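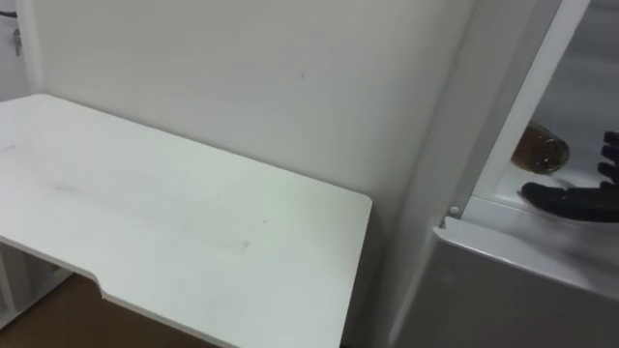
Second-hand office furniture used to be a weekend trade in Dundasero. Since April it has had its own warehouse, a 2000-square-metre shed on the old Skotum rail siding, where desks from closed city offices are sorted, priced and sold to anyone with a ute.

Prices start at $20 for a filing cabinet. A sit-stand desk with a working motor goes for $200, and a plain one for a good deal less. Buyers are mostly students, home businesses and the odd country school.

Molefe, the company behind the warehouse, collects from offices at the end of their leases and charges less than the tip does. Scratched tops are sold as they are. Badly swollen chipboard still goes to landfill, and the company has not found a way around that.

The shed opens 2 days a week. Delivery to Plirnik is extra.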